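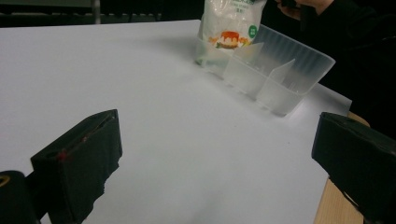 3. Materials and Methods

3.1 Setting and participants

The study was carried out in the sorting room of the Brevdale seed store, which receives dry beans from small growers and checks each delivery by hand before it is cleaned and bagged. Sessions took place in February, when the intake is low and the room can be given over to other work for part of the day. All sessions began at 9:30 a.m. and ended before noon.

The participants were 22 adults with at least one full season of hand sorting. All had normal or corrected vision and passed a color plate test before the first session. Participants were paid at their usual hourly rate and were told that the study concerned sorting methods. They were not told which measures would be compared, although the difference between the two work surfaces was of course plain to them.

3.2 Seed lots

Two bean varieties were used. Levitz is a small, cream-colored bean with a smooth coat. Montoya is of similar length but slightly flatter, and its coat ranges from cream to light tan. The two are grown near each other in the district, and mixing at harvest is the most common reason for a Levitz delivery to be downgraded. Experienced sorters separate them mainly by outline and by the shape of the pale ring around the scar, with coat color as a weaker cue. The pair was chosen because the contrast between target and non-target seeds is low, so that a change in background could be expected to matter more than it would for, say, black beans among white ones.

Each lot held 2,000 seeds, of which 72 were Montoya and the rest Levitz. The resulting rate of 3.6 percent is higher than that found in most deliveries but within the range seen after a wet harvest. Split, stained, and shriveled seeds were taken out before the lots were made up, so that the only task was to find off-type seeds. A total of 133 lots were prepared. One was held back as a reference for color measurement, and the remaining 132 were assigned to participants, six to each. Lots were stored in closed paper bags at room temperature and were not reused. Moisture content was checked at the start and end of the study on samples taken from the reference lot and did not change by more than half a percentage point.

3.3 Work surfaces

Two surfaces were compared. In the bare condition, seeds were spread directly on a light wooden table of the kind already used in the room. In the covered condition, a large white sheet was laid over the table before the seeds were poured out. The sheet takes up most of the table top, leaving a strip of pale wood exposed along one side (Figure 2).

Figure 2. White sheet on the light wooden table. Bare wood shows at the right.

The bare condition is the ordinary practice at Brevdale. It was kept as the baseline even though the wood is close in color to both varieties, a fact that several earlier reports on hand sorting mention in passing without measuring it. We did not include a dark surface. In a short trial before the main study, a black mat made the outline of every seed easier to see but made differences between the coats harder to judge, and the sorters disliked it enough that we expected problems with attendance.

Tone across a white surface is seldom fully even under room lighting. Parts of the covered table looked brighter than others, and the gray areas shifted when the lamps were moved. Lamp positions were therefore fixed with tape on the floor before the first session. Luminance was read at nine points on each surface, in a three-by-three grid, at the start of every session. If any reading fell more than ten percent from its value on the first day, the lamps were adjusted and the grid was read again. This was needed twice, both times after a lamp had been knocked during cleaning.

3.4 Procedure

Each participant sorted three lots on each surface, over two sessions. Half of the participants began with the bare table and half with the covered one, and the order was switched for the second session. A break of ten minutes was given between lots. Participants sat on a stool of fixed height and were asked not to lift the seeds toward the lamps, a habit that would have reduced the effect of the background.

At the start of a trial, the lot was poured from its bag onto the center of the surface and spread by hand to a single layer. Timing began when the participant said that the spread was complete. Off-type seeds were picked out and placed in a shallow cup on the left or right, as the participant preferred. Sorted seeds were pushed toward the near side of the table and into a tray. Timing stopped when the last seed had left the surface. No time limit was set, and participants were asked to work at the pace they would keep during an ordinary morning.

Spreading was left out of the timed period because it differed between the surfaces for reasons that have little to do with vision. Beans roll farther on a smooth sheet than on wood — a few sorters slowed their pour after the first lot — and we wished to keep this effect apart from the search itself. Seeds that fell to the floor were returned to the surface if they were seen to fall and scored as missing if they were found later.

3.5 Scoring

Both the cup and the tray were recounted after each trial by two scorers working apart. The scorers used the Kuvside reference cards, which show the outline and scar of each variety at twice life size, and did not know which surface had been used. Where the two scorers disagreed about a seed, it was soaked overnight and judged again, as the difference between the scars is clearer once the coat has swollen.

Three measures were taken from each trial. The miss rate is the number of Montoya seeds left in the tray divided by 72. The false pick rate is the number of Levitz seeds found in the cup divided by the number of Levitz seeds in the lot. Sorting time is given in minutes for the whole lot. After each session, participants also rated eye strain on a seven-point scale for each of the surfaces they had used that morning.

3.6 Analysis

Miss rate and false pick rate were analyzed with mixed logistic models, with surface, session, and trial order as fixed effects and participant as a random effect. Sorting time was log-transformed and analyzed with a linear mixed model of the same form. Ratings of eye strain were compared with a signed-rank test on the mean difference for each participant.

Trials with more than five missing seeds were to be dropped, but none reached that limit. Trials in which the participant left the stool were kept if the pause was shorter than one minute, and the length of the pause was subtracted from the sorting time. Results for the two surfaces are given in Section 4, beginning with miss rate.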